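The Great Button Jar Cleanout

September 30, 2018
By the Imdale Sewing Circle newsletter editor

I finally did it, friends. I sorted the buttons.

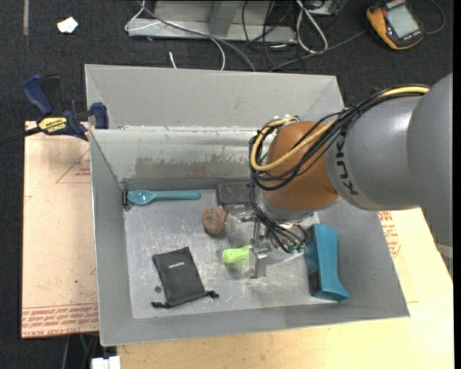
If you've been reading this newsletter for a while you know I've been threatening to do this since February, when my mother's sewing cabinet came to live with me and brought her whole button collection along with it. Coffee cans, a cookie tin, a pickle jar with a lid that took me and a pair of pliers to get off. She never threw out a shirt without cutting the buttons off first, and neither did her mother, so I'm working with a backlog here!

My first plan was to sort by color, and I'd like to save you the trouble. Color is a terrible way to do it. You end up with a giant heap of white and off-white and "was this white once?" and then a sad little pinch of green. I spent a whole evening on it and then dumped everything back together and went to bed mad.

Size is the way to go. Shirt buttons, blouse buttons, coat buttons, and then the odd ones that are too big for anything but a clown suit (I'm keeping those, of course). Once they're in sizes you can pull out the matching sets pretty fast, and I string those on a bit of leftover thread and tie it off so they stay together. I use buttonhole thread for this. Regular thread snaps if you look at it wrong.

For washing, a bowl of warm water with a drop of dish soap does fine for plastic. Don't soak anything with fabric on it, and don't soak metal ones at all, they'll rust from the back where the shank is. Wood ones just get a wipe. I dried mine on a bath towel on the guest bed, which meant I couldn't have a guest, but I wasn't expecting any.

I also want to put in a word for the old glass ones. If you find a button that feels cold when you touch it to your chin, and it's heavier than it looks, it's probably glass and you should set it aside. Mine came to 70, and I've got no idea what to do with them except take them out and look at them. There's a set of dark blue ones with a little star pressed in the middle that I remember from a church coat my mother wore when I was small – I had forgotten that coat completely until I had one in my hand.

Now for where to keep them. I bought 2 of those Vomik drawer cabinets, the kind meant for screws, from the hardware place on Baxter. They were fine, but the drawers are shallow and they come all the way out if you pull too hard, so go gently or you'll be on your hands and knees like I was. Baby food jars work as well and you can see what's in them. If you've got grandkids at the right age, ask for the jars now.

What I don't need, I'm bringing to the swap over in Prestgate. There will be 4 tables this time, with one just for notions, so please bring your extra zippers, hooks and eyes, bias tape, and anything else that's been sitting in a drawer. Patterns are welcome too if the pieces are all there. If they aren't all there, write on the envelope what's missing and somebody may still want it. Last time I came home with more than I took, and I'm going to try very hard not to do that again.

Oh, and the person who left a good pair of pinking shears at my house after the quilt basting, they're on top of my fridge. Come get them before I start thinking of them as mine.

Comments

marjiesews: Color sorting is the WORST. I did it too. All my grays looked brown by lamplight and I had to redo it in the morning.

quilty_in_imdale: Those are my shears! I've torn the house apart looking for them. Will stop by.

D.K.: Do you know if the swap takes yarn? I have two bags of acrylic, all clean, no smokers in the house.

marjiesews: D.K., they took yarn last time. It went on the end table with the knitting needles.

bobbin22: My grandmother kept hers in a candy tin and we were allowed to play with them if we were sick in bed. I still can't see a button tin without wanting ginger ale.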